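Moving and Stacking Empty Vented Crates

Applies to the black slotted plastic crates used in the Goh packing room. Written by Afia Nutsugah. Last revised in November.

Before lifting

Clear the floor between the pick-up point and the stack. Leave taped lines exposed when you finish. A crate parked on hazard tape goes back behind it before the end of the shift.

Check the base slots against the light. Leaf scraps and label backing collect there. Push debris out from the underside with a stiff brush. Set aside any crate with a split rim or a broken corner post.

Lifting from the floor

1. Stand at one short end with your feet about 14 inches from the wall of the crate.
2. Bend at the knees and hips. Keep your back straight.
3. Place one hand over the long rim, fingers inside, thumb outside.
4. Bring the other hand to the opposite rim at the same distance from you.
5. Close both hands, then stand.

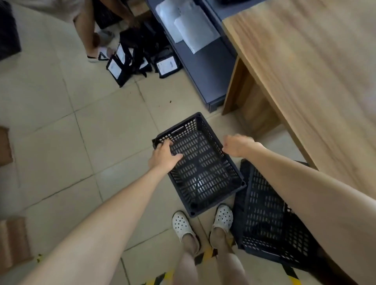 The end cutouts are for carrying with the long side against your body. For short moves across the floor, the rim grip is faster and keeps the crate level. Do not drag a crate by one cutout. Grit under the base scratches the tile and wears the slots.

Stacking

Set the first crate square to the wall. Lower the next one until all corners are seated, then press down on opposite corners. A crate that rocks is not seated. Lift it off and turn it end for end.

Limit for empty crates is 13 high. Limit for hand carrying is 2. Crates from the Jirkska set have a different corner and go in a separate stack.

Closed shoes or clogs are required. Corrections to Dörte Wendt.

Related
Washing Slotted Crates by Hand
Replacing Worn Floor Tape
Sunday Close-Down List
Onach Pallet Labels

This site uses cookies to remember your settings. Accept | Manage choices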